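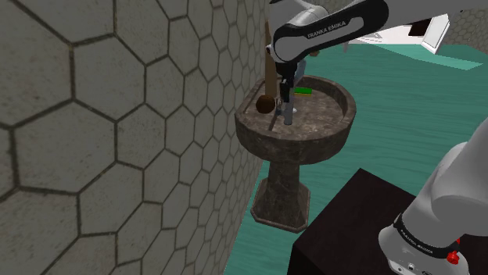 Guto wants to know whether we'd still pick the Plernergate building if we had to choose again, and yes, we would, even after the summer we've had with the drains!

So, hello from the community washrooms project, on Thursday, August 22, 2024. I'll start with money because I know you'll look for it first. We've spent 740 dollars more than planned on pipework. The old line under the back hall was cracked in 3 places and De Bruijn (our plumbers, very patient people) had to dig up a stretch nobody had budgeted for. I've moved that amount over from signage, so the total you approved stays the same.

The good news is that the ground floor is open -- properly open, with hot water and locks that lock. We logged 1071 visits in the first month, mostly market traders and parents from the playgroup, plus a lot of bus drivers, who I hadn't even thought of when I wrote the application. On Saturdays we get up to 70 people before lunch and the line gets a bit silly.

Upstairs is slower. Fodetti sent the wrong door closers, then sent them again, and the right ones are now promised for next week. I'm also still waiting on the city to sign off the ramp at the side entrance. I call every few days and they're always nice about it.

Could we have until November to send the final accounts? I'd like the second De Bruijn invoice in there, and it won't reach me before the upstairs work is finished.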